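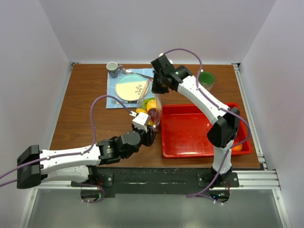 Is it really possible to live in Civden without a car in winter, or are you just being stubborn? This came as a reply to my post on Monday, and I would like to answer it properly, so it will be a long thread.

Short answer: yes, it is possible, and yes, I am also a bit stubborn. I have now lived 19 months without a car in a town where even the bakery has a drive-through window. Before that I had one for many years and I was not unhappy with it.

The whole thing depends on one bus, the 302. It goes from Civden to Doruvis, past the hospital, the college and the big Kuusk hardware store. If you live within a short walk of this line, you can manage. If you live up on the hill, I would not advise it to you, the last part is steep and the sidewalk is not cleared until noon.

In daytime the 302 comes every half hour. After supper it comes once an hour, and the last one leaves Doruvis at 10:40 p.m. Please learn this time by heart. I did not, in my first winter, and a taxi home cost me $80. I still remember the colour of the seats in this taxi.

About paper timetables. Everybody told me to use the Broltora app, and I do use it, but the cold empties my phone very quickly. So I also have the printed timetable folded in my coat. The driver gives you one for free if you ask. It's in small letters, so I have marked my own stop with a yellow pen.

Groceries were the hardest thing to change. With a car I did one big shop on the weekend. Now I buy little and often: milk and bread near my stop, vegetables on the way from work. Potatoes and onions I carry in a backpack, never in a bag in the hand. After ten minutes the bag handle cuts your fingers, also with gloves on.

A folding cart with two wheels sounds like the right answer. In summer it is. In snow the wheels stop turning and you are pulling a small plough behind you. A neighbour lent me a child's plastic sled and for the short way from the stop to my door it's much better. People smile at me. Fine.

Some of you asked about the money, so: the ticket is $3, and with a monthly pass it becomes less if you ride every working day. I don't want to make a big table with insurance and winter tires and so on. Every car is different. I can only say that at the end of the month there is more left in my account than there was before, and I did not get any raise.
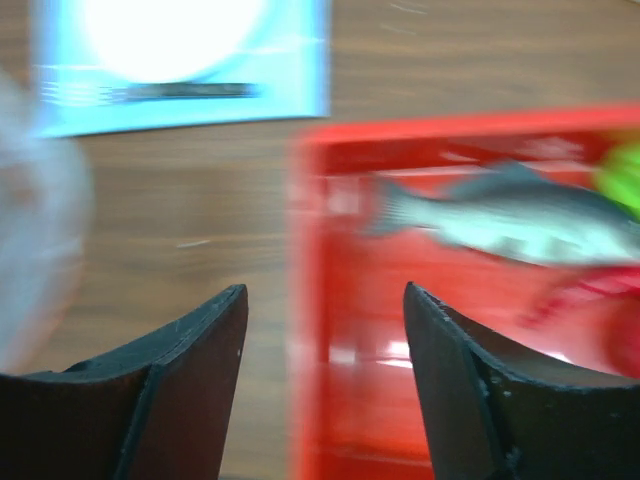 I always try to get a window seat on the right side going to Doruvis, where the land opens up after the gravel pit. In November the fields there are ploughed and the snow has not come yet. The bus goes quite fast on this part, and if you let your eyes go lazy, the fields turn into the same thing as that table: medium brown, faint lines all running across, everything smeared sideways. I can look at it for a long time. When I was driving I passed the same fields every day and could not have told you what colour they were.

Clothes. You do not need an expensive coat, you need good boots and something that covers the back of your neck. The walking keeps you warm, it's the standing that makes you cold. Most of my bad memories of winter are from the one stop without a shelter, by the college parking lot, where the wind comes straight from the lake.

I wrote to the bus company about this stop. They answered politely that the shelter is "under review". I have learned that this expression can mean several years. If you use the same stop, please write to them too. One letter is easy to put in a drawer.

What I miss, to be fair: going to the lake on a free afternoon without planning. Bringing home a shelf or a bag of soil. Singing alone, loudly, on the way to work. For the shelf and the soil there is delivery from Kuusk, slow but correct. For the singing I did not find a solution yet.

What I did not expect: I read again. Forty minutes in one direction, the same in the other. In my first months I only looked at my phone, then one day it was dead from the cold and there was a library book in my bag. Now I finish a book in a week or two, and my English is better for it, I think, though you may judge this yourself.

Another thing, for those who are new in this country like I was. On the bus you hear how people really talk. My textbook never had "I'm just gonna scooch past you there". The first time I heard it I had no idea what the lady wanted from me, and I gave her my seat.

Somebody will ask about children. I have none, so I prefer to stay silent here. I see parents on the 302 with strollers, and the front of the bus goes down for them, but I also see how tired they look when two strollers are already on board and the driver has to say sorry. If you do this every day, I would like to read your answer more than my own guess.

And a last small correction: on Monday I wrote that the pass can be bought at the pharmacy in Civden. It was so until October. Now it is only at the library desk or in the Broltora app, and the library desk closes at five.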